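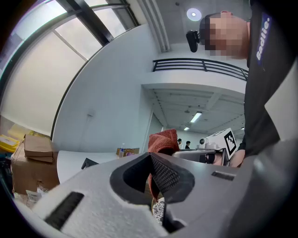 Fig. 1. Rust-red cloth, bunched.

Unit 3 - Dry Heat: Roasting Root Vegetables
Handout, revised 12/1/25

Roasting removes surface water first. Browning starts only after the surface has dried, so the size of the cut, the spacing and the oven setting matter more than the seasoning.

Cutting
Peel carrots and parsnips. Beets are roasted whole and peeled after cooking. Cut all pieces for one pan to the same thickness. Thin tail ends go in a separate pan or are saved for stock. Cut potatoes may be held in cold water for up to 60 minutes, then drained and dried well with a towel.

Oil
Toss in a bowl, not on the pan. Use enough oil to coat each piece, with no pool left in the bottom of the bowl. Salt just before the pan goes in. Salt added early draws water out and slows browning.

Loading the pan
One layer, cut side down, with space between pieces. A crowded pan traps steam and the vegetables turn soft and pale. Divide a large batch between 2 pans and switch their racks halfway through. Heavy pans such as the Wostby hold heat better but need a longer preheat. Thin pans may warp at high settings.

Doneness
Test the thickest piece with the tip of a knife. It should go in with little push. Color alone is a poor guide: parsnips brown early because of their sugar, turnips late. Turn once only, when the underside releases from the metal.

Holding
Serve at once or hold uncovered in a low oven. Covering softens the crust.

Terms: carryover, crowding, parchment, release.

Reading for next session: the section on braising, and the November sheet on knife cuts. Bring a paring knife and a dry side towel.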